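FOR IMMEDIATE RELEASE
March 5, 2018

Pranar Opens Shared Break Kitchen for Tenants at Skimulden

Pranar, the operator of the Skimulden work building, is glad to announce that the shared break kitchen is now open to all tenants. The kitchen serves 12 small firms and can receive up to 80 people during a working day.

Tenants asked us many times for a place where they can put down a takeaway lunch and eat it in company. The new room gives them a big table, drinking water and a full-height refrigerator with a separate freezer. Food left in the refrigerator should carry the name of the firm — it will be cleared every Friday evening.

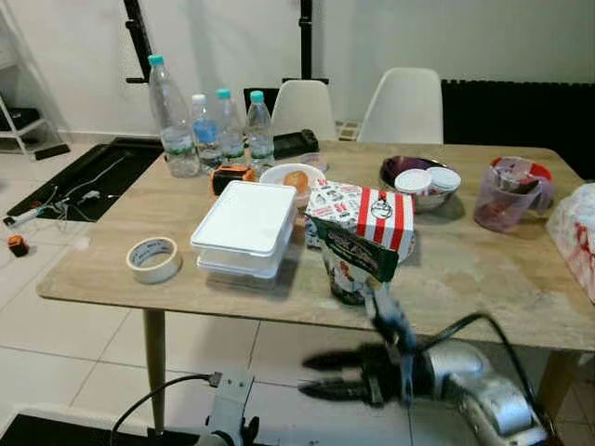
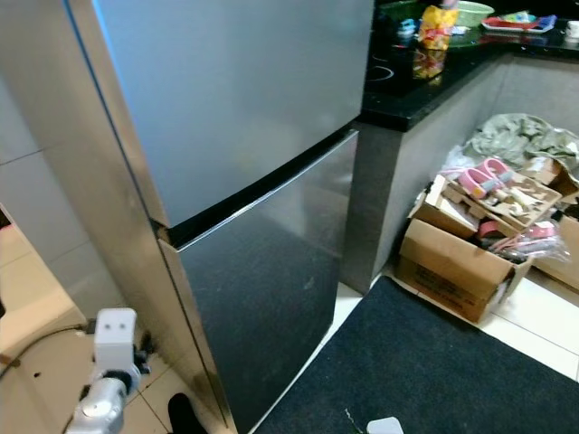
The table, with takeaway boxes and bottled water (first photo), and the stainless steel refrigerator (second photo).

The furniture was selected together with Murnum, our partner for interiors. The work took six weeks and the total cost was 677 euros per tenant firm, paid fully by Pranar.

A second kitchen, on the Pal side of the building, is planned for June. Tenants who wish to propose equipment for it can write to the Pranar front office.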